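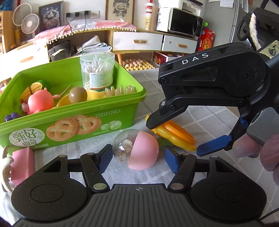 Someone replied to my last thread that grippers like these don't need maintenance, you tighten the pivot screws when they rattle and get on with your day.

I'd like to believe that. By the time you can hear a rattle, the fingertips have been closing crooked for a while, and every grasp you recorded in between has the slop baked in.

So, what I do with the hand-held pair. Your mileage may vary, and I don't trust half of my own routine either.

Pivot screws first. Fingers open, wiggle each linkage sideways, then snug whatever moves. Quarter turn at most. Too tight and the finger drags, which looks exactly like a bad encoder until you've wasted an evening on it.

The Flerkberg sheet says to check them every 50 hours. No explanation of where 50 comes from. I had play in a joint at 19. Same screws, same driver.

Threadlocker: Nutport swears by it on their forum. I tried it in September and spent longer cleaning the joint than I'd ever spent tightening it. Pass. 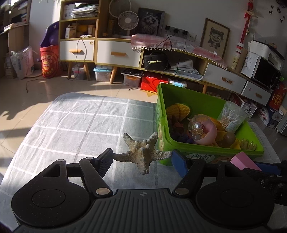 One black pad, one blue, dried starfish in between.

On mixing pads. The claim is that any two pads from the 3384 kit are interchangeable. Maybe they are, new. I've never seen a test with worn ones, and a worn pad is what you'll have on there most of the time.

My test costs nothing. Close on something light and bumpy, tilt the tool, watch whether the object creeps toward one side. If it does, I wipe both pads and try again before blaming the rubber.

Wipe with a damp cloth. Chisholm sells a cleaner for this. I used up a bottle and could not tell you what it did that water didn't.

Zeroing: close fully, hold up to 5 seconds, open, repeat. If the closed reading changes, go back to the screws. Don't "fix" it in software. Sotcombe's setup guide suggests an offset, and I think that's bad advice.

If you've got logs showing the offset works over a few weeks of use, post them. Screenshots of one good afternoon don't count.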